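Le plan ouvert a-t-il vraiment gagné ?

On nous avait promis la disparition de la porte. Il fallait abattre les cloisons, faire circuler la lumière, cuisiner en parlant aux invités et surveiller les devoirs depuis l'évier. Vingt ans de magazines, d'émissions de rénovation et de catalogues de promoteurs ont fait du mur intérieur une sorte de faute de goût. Et voilà que les mêmes magazines, sans rougir, nous vendent maintenant le retour de la pièce fermée.

Je me méfie des retours. Celui-ci arrive avec tout l'attirail habituel : un mot anglais (« broken plan »), une palette de couleurs sourdes, des verrières, et une étude. L'étude vient de Prilow, fabricant de portes coulissantes, qui a interrogé 775 propriétaires et découvert qu'une bonne part d'entre eux aimeraient davantage de séparations chez eux. Un fabricant de portes apprend que les gens veulent des portes. J'ai demandé le questionnaire. On m'a envoyé un communiqué de quatre pages, deux photographies d'ambiance et l'assurance que la méthode était « robuste ». Le questionnaire, je l'attends toujours.

Il y a pourtant quelque chose derrière ce bruit, et c'est ce qui m'agace. Autour de moi, des gens qui n'ont jamais lu une ligne sur le « broken plan » se plaignent de leur grande pièce. Ils s'y entendent mâcher. L'odeur du poisson dort dans le canapé. La hotte couvre la radio, la radio couvre l'enfant, l'enfant couvre tout le reste. Un couple que je connais a fini par installer une bibliothèque en travers du séjour, dos au salon, et s'étonne de se trouver mieux dans deux coins sombres que dans le volume lumineux pour lequel il s'est endetté.

Faut-il en conclure que l'ouverture était une erreur ? J'ai posé la question à Indira Ramasamy, architecte, qui a passé une partie de sa carrière à démolir des cloisons et passe l'autre à en remonter. Elle me reçoit dans son agence, un ancien atelier sans la moindre séparation, où nous devons baisser la voix parce qu'un de ses collaborateurs est au téléphone avec un plombier.

« Les clients ne demandent jamais un mur, me dit-elle. Ils demandent du calme, ou un endroit où poser un ordinateur sans avoir à le ranger pour le dîner. Le mur, c'est moi qui le propose, et là, ils font la grimace. »

Elle sort deux plans du même appartement, 77 mètres carrés, troisième étage, immeuble ordinaire. Sur le premier, un couloir étroit dessert quatre pièces et une cuisine où l'on tient à deux en rentrant le ventre. Sur le second, celui d'après travaux, le couloir a disparu, la cuisine aussi, et le séjour occupe toute la façade. Les propriétaires étaient ravis. Ils sont revenus la voir moins de trois ans plus tard.

« Ils n'avaient plus un seul mur contre lequel mettre un meuble, dit-elle. Et la chambre donnait directement sur la table. Quand l'un se couchait, l'autre éteignait. »

Le couloir, justement. C'est le grand méprisé de l'affaire. Le vocabulaire des agents immobiliers est éloquent : on parle de surface « perdue », de mètres « morts », comme si l'on enterrait son argent entre la salle de bains et le placard. J'ai passé un après-midi d'août à lire les annonces de Costigan, une agence qui couvre toute la périphérie de ma ville. Sur 166 appartements en vente, je n'ai vu le mot « couloir » que dans des phrases destinées à s'en excuser. Le mot « dégagement » s'en tire à peine mieux. « Entrée », en revanche, reste noble, à condition d'y avoir posé un miroir.

Or à quoi sert un couloir ? À ne pas être déjà arrivé. On y enlève son manteau, on y finit une dispute ou une conversation téléphonique, on y laisse le bruit derrière soi. Les logements anciens des familles modestes n'en avaient pas toujours, et ceux qui y ont grandi n'en parlent guère comme d'une libération spatiale. Ma grand-mère, qui a traversé la chambre de ses parents jusqu'à son mariage pour atteindre la sienne, aurait ri au nez de quiconque lui aurait vanté la fluidité des circulations.
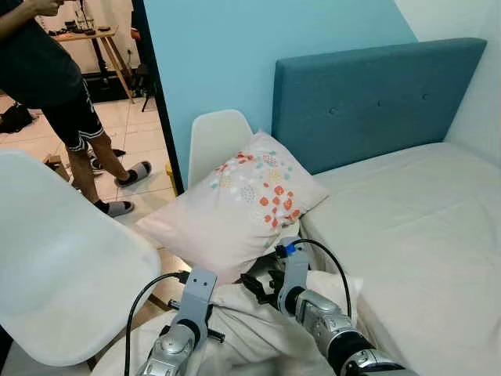 L'argument de la lumière, lui, mérite mieux que l'ironie. Un logement traversant, ouvert d'une façade à l'autre, est plus agréable à midi qu'un boyau éclairé par un plafonnier, et je ne connais personne qui soutienne le contraire. Mais on a fait dire à la lumière à peu près tout ce qu'on voulait. Dans bien des immeubles récents, le séjour n'a de fenêtres que d'un seul côté. La cuisine « ouverte » y occupe le fond, là où le jour n'arrive plus. Ce n'est pas un choix de vie, c'est une pièce aveugle que l'on a eu l'habileté de ne pas fermer.

Les promoteurs n'aiment pas qu'on le présente ainsi. Chez Sirnesix, qui construit des résidences de taille moyenne, on m'a répondu que les acquéreurs « plébiscitaient les espaces de vie généreux ». Le séjour témoin que l'on m'a fait visiter mesurait 22 mètres carrés, cuisine comprise. Ôtez le passage vers le balcon, celui vers les chambres, le recul nécessaire devant le four et le débattement de la porte d'entrée, il reste la place d'un canapé et d'une table, pourvu qu'on ne tire pas les chaises du même côté. Il n'y avait d'ailleurs que deux chaises. Le commercial m'a fait remarquer la continuité du sol.

Une cloison légère ne coûte pas une fortune. Une porte non plus. Mais additionnez-les sur un immeuble entier, ajoutez les interrupteurs, les plinthes, les heures de peinture, et l'esprit d'ouverture prend une couleur assez comptable. Je ne prétends pas qu'il y ait eu complot. Il y a eu une coïncidence heureuse entre ce que les gens voyaient à la télévision et ce qui revenait moins cher à bâtir.

Faut-il croire davantage ceux qui nous promettent aujourd'hui la séparation ? Regardons ce qu'ils vendent. Jamley, marque de mobilier, propose un paravent acoustique en feutre recyclé, sur roulettes, censé « redessiner vos intimités ». Je l'ai essayé pendant deux semaines. Il ne redessine pas grand-chose. On entend parfaitement la conversation d'à côté, simplement on ne voit plus qui parle, et il faut le déplacer pour ouvrir le tiroir à couverts. Le chat, je le reconnais, s'en est montré satisfait.

La verrière, vedette de toutes les rénovations depuis une décennie, relève du même tour de passe-passe. Elle sépare pour l'œil ce qu'elle ne sépare presque pas pour l'oreille quand le vitrage est mince, et elle laisse voir la vaisselle. Indira Ramasamy en pose encore, à contrecœur. Elle préfère une vraie cloison avec une imposte vitrée en partie haute, vieille solution de couloir d'école qui fait passer le jour sans montrer le désordre. « Ça ne se photographie pas bien, soupire-t-elle. Donc on ne me la demande pas. »

Il faudrait aussi parler du seuil, auquel les deux camps ne comprennent rien. Une porte que l'on laisse ouverte toute la journée n'est pas une porte inutile. Dans la plupart des maisons que je fréquente, elles le sont presque toutes, ouvertes, calées par un chausson ou bloquées par un carton que l'on descendra un jour. On passe d'une pièce à l'autre sans y penser. Le soir où quelqu'un a la grippe, ou une mauvaise nouvelle à apprendre au téléphone, on la ferme. C'est un objet très simple qui offre deux appartements pour le prix d'un, et nous l'avons jeté dans une benne avec les gravats.

J'entends l'objection : tout le monde n'a pas les moyens d'avoir des pièces. C'est vrai, et c'est même la seule objection sérieuse. Dans un studio, cloisonner revient à se fabriquer des placards. Pour les petites surfaces, l'ouverture n'est ni une mode ni une philosophie, elle est une contrainte, et l'on serait bien inspiré de la vendre comme telle. Ce qui me gêne, c'est que l'on ait étendu à des logements familiaux une solution de studio en appelant cela du luxe.

Reste la question du télétravail, que l'on me sert à chaque dîner comme la preuve définitive du retour des murs. Je suis moins convaincu. Ceux qui travaillent chez eux réclament une pièce de plus, pas un salon découpé en deux, et cette pièce, ils ne l'ont pas. Ils s'installent donc dans la chambre, sur le lit ou devant la commode, et rouvrent leur ordinateur à l'endroit où ils voudraient dormir. Aucun paravent n'y changera rien. Il faudrait des mètres carrés, et les mètres carrés ne se commandent pas sur catalogue.

Avant de partir, j'ai demandé à Indira Ramasamy comment elle vivait, elle. Elle a hésité. Un appartement des années soixante, jamais touché, avec une cuisine fermée et un couloir tapissé de liège par le propriétaire précédent. Elle comptait tout ouvrir en arrivant. Les plans étaient prêts, l'entreprise choisie, et puis un chantier en a retardé un autre. Le liège est toujours là. Elle y a accroché des cartes postales et le calendrier des poubelles.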